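How do you sort a mixed basket of kids' stuff before a move?

Posted in Home & Household

Hi everyone! We're moving from Stiltley to Zemwood at the end of February, and I've been packing a little every evening after the kids go down — kitchen one night, linens the next, and so on. The trouble is the odds and ends. Every room in this house seems to have a bin or a basket where things get tossed, and by now each one holds balls, half a puzzle, a sock or three, gift wrap from the last birthday, and goodness knows what else. I sat down with the first one after supper and was still there at 10:30, reading an old birthday card and getting nothing done.

My mother says to tape a lid on and deal with it at the new place. My husband says throw it all out (he isn't the one who will hear about it when the purple ball is missing). The movers charge by the box over 80 boxes, so I'd like to bring less if I can. How do you all get through this without losing your mind? The kids are four and seven, if that matters.

Thanks so much in advance,
mapleporch

dkw_276
Trash bags. One keep, one toss. Don't read the cards.

Edem Boateng
First of all, congratulations on the move! We did the same thing two winters ago with three kids and a very old dog, and I remember those evenings well, so please be easy on yourself about the birthday card. I still have one in my nightstand.

What worked for us was to stop sorting basket by basket. I know it feels natural to finish one and then start the next, but you end up making the same decision over and over in different rooms. We spread an old bedsheet on the living room floor, tipped out everything from the downstairs at once, and went through it by kind. Balls first, since they roll away on you. Then anything made of cloth, which went straight to the washer whether it looked like it needed it or not. Then paper and cans and such for the recycling. By the time those were gone the pile was small enough that I didn't mind looking at the rest of it.

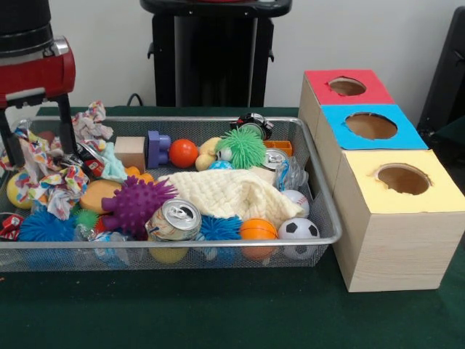

The puzzle pieces and little game parts I put in a zip bag, all together, and I wrote "ask the kids" on it with a marker. They sat at the kitchen table with that bag for most of a rainy afternoon at the new house and matched up more than I ever would have. Your seven-year-old will be good at this. Your four-year-old will mostly want to sit in the empty basket — let them!

About your mother's idea, I would do that for one basket only. Pick the one the kids reach for most, leave it just as it is, and carry it in the car with you. Ours got their basket the minute we walked in the door and were busy for an hour while we looked for the sheets.

One more thing on the boxes. Ask the movers if open baskets count toward the 80, as ours let us bring 16 loose items on top, and we filled those spots with hampers and wastebaskets stuffed with towels. Good luck, and do let us know how it goes!

mapleporch
Thank you both! Edem, I called and they allow 4 loose items, so the hampers are going. Bedsheet comes out tonight.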